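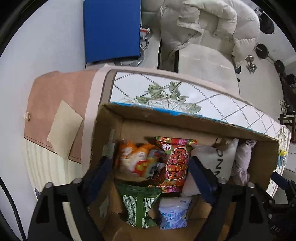
3. Schulgeldermäßigung beantragen: so füllt ihr das Portal aus

So, jetzt kommt der Teil, vor dem sich die meisten Eltern drücken (ich hab mich im ersten Jahr auch gedrückt, bis August, und dann war es knapp). Ich gehe davon aus, dass ihr Kapitel 2 hinter euch habt und euer Familienkonto bei Ukico freigeschaltet ist. Falls nicht: bitte erst zurückblättern, ohne Konto seht ihr den Menüpunkt gar nicht.

Was ihr griffbereit haben solltet:
den letzten Steuerbescheid, alle Seiten
Gehaltsnachweise der vergangenen 3 Monate, von beiden Elternteilen
den Schulvertrag mit der Trinden-Schule (die Vertragsnummer steht oben rechts)
falls Geschwister eine andere Privatschule oder eine Kita besuchen, deren Gebührenbescheid

Schritt 1
Meldet euch an und klickt links auf »Beiträge«, dann auf »Ermäßigung«. Wählt das richtige Schuljahr aus. Voreingestellt ist immer das laufende, und ich habe schon zwei Familien durchs Telefon stöhnen hören, weil sie alles fürs falsche Jahr eingetippt hatten.

Schritt 2
Tragt alle Personen ein, die bei euch im Haushalt leben. Auch das Baby! Auch die Oma, wenn sie bei euch gemeldet ist. Kinder, die im Wechselmodell leben, gebt ihr ganz normal an und setzt den Haken bei »zweiter Haushalt«.

Schritt 3
Jetzt das Einkommen. Gefragt ist das Bruttojahreseinkommen, ohne Kindergeld. Selbstständige nehmen den Gewinn aus dem letzten Bescheid – wer noch keinen hat, lädt die Auswertung vom Steuerbüro hoch und schreibt ins Bemerkungsfeld, dass der Bescheid nachkommt.

Hinweis: Bitte keine Punkte und keine Cent eintippen. Das Feld macht aus 41.200,00 sonst gern mal etwas Abenteuerliches.

Schritt 4
Unterlagen hochladen. Erlaubt sind nur PDF-Dateien, höchstens 17 Stück pro Antrag. Handyfotos wandelt ihr also vorher um. Ich benenne meine Dateien immer mit Nachname und Inhalt, also zum Beispiel »Hettiarachchi_Steuerbescheid«, dann findet Mitali Hettiarachchi in der Verwaltung auch meine Sachen wieder und muss nicht jede Datei einzeln öffnen.

Achtung: Nach 49 Minuten ohne Eingabe meldet euch das System ab, und was nicht gespeichert war, ist weg. Drückt nach jedem Schritt auf »Zwischenspeichern«. Wirklich nach jedem.

Schritt 5
Auf der letzten Seite seht ihr eine Vorschau mit dem voraussichtlichen Monatsbeitrag. Verbindlich ist die noch nicht, den Bescheid bekommt ihr per Post. Die Anzeige muss links unten auf 100 Prozent stehen, vorher bleibt der Knopf »Absenden« grau. Fehlt etwas, springt ihr mit einem Klick auf das rote Feld direkt zur Lücke.

Schritt 6
Absenden und die Eingangsbestätigung abspeichern! Kommt keine Mail, schaut bitte im Spamordner nach, bevor ihr einen zweiten Antrag stellt. Doppelte Anträge müssen von Hand gelöscht werden.

Wenn es trotzdem hakt
Bei technischen Fragen hilft Hậu Khổng am Standort Brurneck, am besten schreibt ihr ihm eine Nachricht über das Portal und hängt ein Bildschirmfoto der Fehlermeldung an. Fragen zur Höhe des Beitrags gehen an Mitali, da kann Hậu euch nichts sagen, er sieht eure Zahlen nicht.

Stand dieses Kapitels: 18. Juli 2022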